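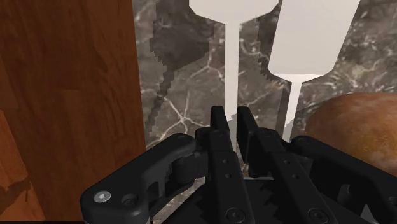

Okay, I've spent my whole Wednesday evening in the Charbonneau family papers and I have to share some of this. Settlers, a sawmill, a very stubborn future premier. Thread!

He was born in a two-room slab hut at Skonent, the 6th child of a couple who'd come up the river with a borrowed cart and a milking cow. The cow gets more ink in the family letters than he does for the first few years.

His mum could read and his dad couldn't. She taught all the kids at the table from an almanac and a seed catalogue, and you can still hear the seed catalogue in his early speeches (so many turnips!!)

The family lost the Skonent block over a muddled land title and moved to Girkden when he was still small. I love this bit: the title dispute file survives, 27 pages of neighbours arguing about which creek was the boundary.

At Girkden he worked in the mill, then kept the mill's books, then started writing letters for workmates who wanted their back pay. That's how people across the district first knew his name, years before he stood for anything.

First election: lost by 30 votes. He wrote home that the roads were so bad half his supporters were probably still walking to the polling place. Next time he campaigned on roads. And won!

The colour in these letters is wonderful. He's funny, he's grumpy about his boots, he's forever asking after his sisters at Jomine.

Next up for me is the Jomine parish register, to sort out which grandmother was which. Both have the same first name and I've already mixed them up twice. More when I've got through April's baptisms.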